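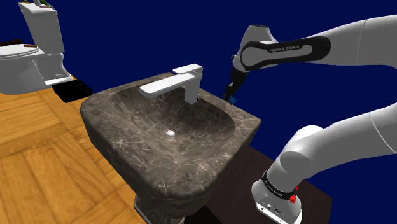 Quiénes somos

Vetier es un taller pequeño de ingeniería dedicado a las buenas prácticas en robótica de servicio. Escribimos reglas, las probamos en simulación y ayudamos a otras empresas a aplicarlas. No fabricamos robots ni los vendemos, y tampoco recibimos comisión de quien los vende. Para nosotros esta independencia es importante y la mencionamos en todos nuestros contratos.

La empresa fue fundada por Fenna Jacobs y Barnabás Szekeres, que se conocieron trabajando en Kovács, una casa de mantenimiento industrial. En las fábricas existía una norma para cada cosa: la valla, la parada de emergencia, la velocidad permitida cerca de una persona. Cuando los mismos brazos empezaron a proponerse para baños, cocinas y habitaciones de residencias, encontraron que muchas de estas reglas no se podían trasladar directamente. Un baño no tiene valla. Un grifo no se abre siempre hacia el mismo lado y la persona que lo usa puede entrar en cualquier momento.

De esta preocupación nació nuestro primer documento, que hoy se llama Cuaderno de Reglas Domésticas y que tiene 437 páginas en su versión completa. Somos conscientes de que es largo. Existe también una versión breve, para instaladores, que se puede pedir por correo sin ningún coste.

Cómo trabajamos

Cada regla del Cuaderno tiene que pasar por la simulación antes de publicarse. Construimos una habitación virtual, colocamos el brazo en su base y repetimos la tarea 4000 veces, con cambios pequeños en la posición de los objetos, en la luz y en el punto de partida. Si la regla no se puede medir en estas repeticiones, la devolvemos a su autor para que la escriba de nuevo. Una frase como «el robot debe moverse con cuidado» no es una regla para nosotros. «La pinza se detiene antes del contacto y espera la confirmación» sí lo es, y se puede comprobar en el registro.

El baño es nuestra habitación más estudiada. Tiene superficies duras, bordes de piedra y piezas que se mueven poco pero con bastante fuerza, como la palanca de un monomando. También es el lugar donde las personas aceptan peor una máquina, y por este motivo el capítulo sobre intimidad lo escribimos junto con el capítulo técnico y no después.

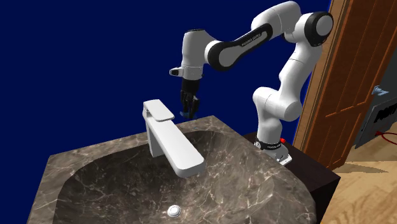 Baño simulado: la pinza del brazo, cerca de la palanca del grifo.

Para las tareas de grifo aplicamos las reglas siguientes:

La pinza se acerca a la palanca desde arriba y nunca cruza el espacio donde una persona pondría las manos.

La distancia mínima al borde de piedra se fija antes de empezar la tarea. El programa no puede reducirla durante el movimiento.

La fuerza sobre la palanca tiene un límite propio, distinto del límite general del brazo.

Si alguien abre la puerta, el brazo se queda quieto donde está. No vuelve a su posición inicial hasta recibir la orden.

Después de cada cambio de programa se repiten al menos 200 ensayos, también cuando el cambio parece no tener relación con el movimiento.

Sabemos bien que la simulación no es una casa. El agua, el jabón y el desgaste de una palanca vieja se representan mal, y en los informes lo escribimos con claridad en la primera página. Una regla aprobada en simulación recibe la marca «provisional» y la conserva hasta que se verifica con equipo real en nuestra sala de ensayos de Tratville.

El equipo

Fenna Jacobs dirige la redacción del Cuaderno. Barnabás Szekeres es responsable de la simulación y de los modelos de las habitaciones. Signe Fjeld se ocupa de las revisiones de seguridad y tiene derecho de veto sobre cualquier publicación; lo ha usado 2 veces. Eusebio Zabala atiende a los clientes de habla española y traduce los documentos. Vilmos Szalai lleva los ensayos en Tratville.

Con quién colaboramos

Trabajamos con fabricantes de accesorios, con residencias y con escuelas de formación profesional. Con la escuela técnica de Flendville ofrecemos cada año, en enero, un curso para instaladores. Los alumnos aprenden a leer una evaluación de riesgos y preparan una propia, que nuestro equipo corrige por escrito.

Las reglas se revisan de manera continua. Si usted encuentra en el Cuaderno una regla que no se entiende o que no se puede cumplir en su instalación, le agradecemos que nos escriba indicando el capítulo y el número de la regla. Contestamos a todos los mensajes en español, inglés, húngaro y neerlandés.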